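Print this page | E-mail this page
Shares: 381 | Comments (0)

Speaker notes: Keeping players in a small dungeon
Malathi Mudaliar, Drevdale games evening, June 21, 2022

Start with the map of Vistomum. It is a turn-based dungeon game with one hero, one town and a single staircase down. I wrote it alone, and the town took longer than the dungeon.

The first build had 500 room layouts. I drew them by hand and the game picked from the pile. Testers said the floors felt the same after an hour. Pause here and ask who has had that complaint.

In March I cut the pile to 300. The ones I threw out were mostly plain squares with a door on each side. Players stopped saying the floors felt the same, even though there were fewer of them. Show the before and after floors, then move on.

Next, shops. Pillai is the shopkeeper and the only person in town who remembers you between runs. If you die owing him gold, the next hero owes it too. I nearly took this out. Testers hated it on the first death and talked about it more than anything else in the game.
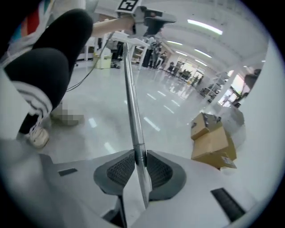

The debt also fixed a problem with saving up. Before, people sat on their gold until the last floor and bought nothing. Once they could borrow, they bought potions early and used them. Give the figure: 465 gold is the most you can owe before Pillai shuts the door. I tried lower limits and new players hit them too fast.

Then Batavham, the bottom floor. It is the only one that never changes. Say why: people want to compare notes on the final fight, and they can't if everyone gets a different room. Skip the boss clip if time is short.

Last part is saving the game. One slot, written on every staircase. Mention the bug where going up and down twice gave you a second sword. It is still in there.

Take questions. Someone will ask about a phone version. No plans yet.

Contact | © Malathi Mudaliar | Back to top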